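Review: Nulora, a learned insertion method for computer disassembly and rebuild

I've been waiting for somebody to try contact-rich insertion on proper office hardware, and Nulora, the method from Gil-soo Seo's group at Zarken, does it with a full-size desktop tower. I've spent most of June with the code and the paper, and I like it a great deal.

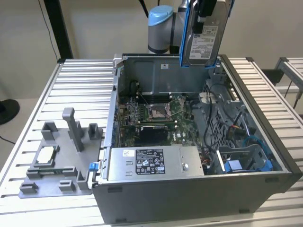
Reading time: 7 minutes with the appendix, less without

The idea is easy to follow. A coarse policy brings the hard drive in its blue carrier to the case, then a second, smaller one takes over for the last stretch and works mostly from force and the wrist camera. It was trained on 243 demonstrations, which is wonderfully few (the older Bruria baseline wanted 3000 and still jammed on the rails!). Splitting the job like this also makes failures much easier to read in the logs. 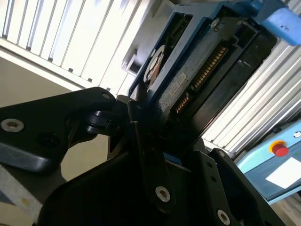

Wrist views are where the paper gets really good. Seo's team masks out parts of the input and retrains, and the biggest drop comes when the connector end of the drive is hidden. I can see why: the two rows of contacts are different lengths, with a small notch between them, so even on a steep tilt there's plenty to tell the network which way round the drive is. Blanking the background hardly matters.

My grumbles are small. The force thresholds are set by hand, the Ó Riain simulator files need an old version of Python, and I'd have liked a second type of carrier in the 1170 test trials. Setup took me a long evening. Still, the code is tidy, the failure cases are all printed, and I'm already planning to try it on memory modules next.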